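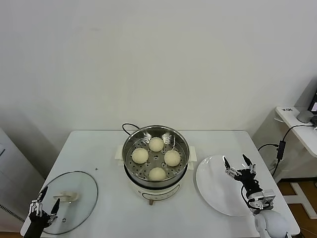 Quick one tonight, I have an early start and my notes are a mess. But I said I'd write up the open day at Trirkgate so.

Got there at 11, parked miles away. The robotics people are on the second floor past the machine shop, follow the paper arrows, ignore the first arrow. Coffee was free. Nametags ran out.

I went for the kitchen demo mostly. Steamed buns! Four of them in an electric steamer, glass lid off to the left, white plate on the right, and a two-armed robot that has to get the buns from one to the other. Sounds like nothing. My kid could do it. My kid would also eat one on the way.

Nawal Shehata was running it and she talks fast, so this is what I got down. The buns are the hard part, the steamer basket is just metal and stays put. A bun squishes. Grab too hard and you leave two dents, too soft and it slides out when the arm swings over. And they're all nearly the same color and smooth on top so the cameras don't have a lot to go on. She said steel rims are a pain too, all that shine.

First run I saw: one bun over to the plate, fine, a little slow. Second bun got dropped back in the basket and everybody went "ohhh" like it was a ball game. It went back in and got it. Third, fine. Fourth it just sort of hovered and thought about it and Nawal hit stop and reset. 2 runs later it did all of them and people clapped, me included.

Somebody asked how many practice runs it took. 600, she said, with a person steering the arms. Chia-hao Tsang did a lot of those and he said he does not want to see a bun again until December. I asked him if the grippers get sticky. Yes. Very. They wipe them down between sessions and he showed me the cloth.

What I liked — they left it running when it was going badly. I went to the Pemberg one last year and it was all videos and a guy with a headset mic. You couldn't get near anything. At this one I stood close enough to hear the little motors in the fingers, sort of a tick tick whine.

Didn't love: no chairs, and the talk upstairs started 20 min late so I missed teh end. Also saw the warehouse cart thing from Yordanov on the way out. It goes around cones. OK.

They're doing another one in the spring, sign up early if you want the small group tour, there's only 7 spots per slot. Bring snacks. The buns are not for eating, I asked.

More later if I find my other page of notes.

Comments

nemstead_dave: was the fourth bun the one at the back? ours always chokes on the far one

Priya: 600 tries and it still drops them, I feel better about my dumplings

tallmike: Where did you park? Going in spring and the Trirkgate lot is always full by 10

Get new posts by email. Enter your address and hit Subscribe.

This site uses cookies. By continuing to browse you accept our use of cookies.

Contact | Archive | Back to top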